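Chapter 4
Gathering Examples

Before you start: you should have read the section on arm setup in Chapter 3, and you should know what a joint angle is. You don't need any math for this chapter beyond averages.

I used to think of data as the boring part. When I started at Trandell I wanted to work on the learning code, the clever stuff, and I figured the examples would show up on a drive somewhere, ready to go. Then I spent most of a December moving two robot arms by hand, hour after hour, putting things into other things, and I came out of it with a very different idea of where a robot's skill comes from (and a sore right shoulder).

So let's talk about examples. In this book an example, or an episode, means one full run of a task from start to finish. A person guides the arms, and the computer writes down everything as it goes: the joint angles, how far each gripper is open, and the pictures from every camera we have. Later the learning system looks through all of it and tries to work out what the arms should do next, given what the cameras see right now. That's the whole deal! If the examples are sloppy, the robot will be sloppy in just the same way, and it will be very faithful about it.

Our running task for this chapter is called Buterden, after the little town where I first wrote it down on a napkin. It's a desk-tidying task. Pens and markers go in a pencil case, and the bigger office things stay on a shelf. It sounds like nothing, but you'd be surprised how much can go wrong between a marker and a pencil case.

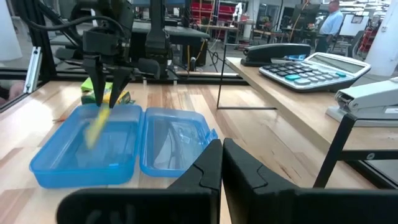 Figure 4.1 One arm lowers a yellow marker or pencil into the open case, seen from the other arm's wrist camera.

Think about what a wrist camera gives you. It travels with the gripper, so its own fingers are always large and close, and whatever that hand is about to touch is usually right between them. The catch is that the view swings around every time the arm moves, and a learning system that has only this one view can lose track of where the table is. I like to pair it with a fixed camera overhead. You'll see why when we get to Section 4.3 and I show you what happened when I unplugged mine.

Notice too that I said "one arm." With two arms you have to decide what the second one does while the first is busy. Should it wait? Hold the case steady? Get out of the way? Pick an answer and write it on a card before you record anything, and then stick to it. My first batch for Buterden had 800 episodes, and I'd let each person choose. Some held the case and some didn't, and the robot we trained on that batch kept reaching for the case and then changing its mind, over and over. I threw out over 30 hours of work and started again with a one-page set of rules.

The other thing I'd beg you to do is move stuff around. Turn the case. Put the marker down at a silly angle. Swap in another case if you've got one, or change the lights. If every run starts from the same spot, your robot will learn that spot and very little else. At Trandell we keep a sheet with 13 starting layouts and go through it in order, then mix it up and go again.

And please keep the slow runs, as long as the task gets done! A fumble that the person fixes is worth a lot, because the robot is going to fumble too and it needs to have seen a way back. What I do cut is the long pause at the start while somebody gets settled in the chair.

Try this before Section 4.1: put a pen into a cup 2 times, first the way you normally would and then with your other hand. Write down each thing your fingers did, in order. Keep the list handy, as we'll use it to write your first set of recording rules.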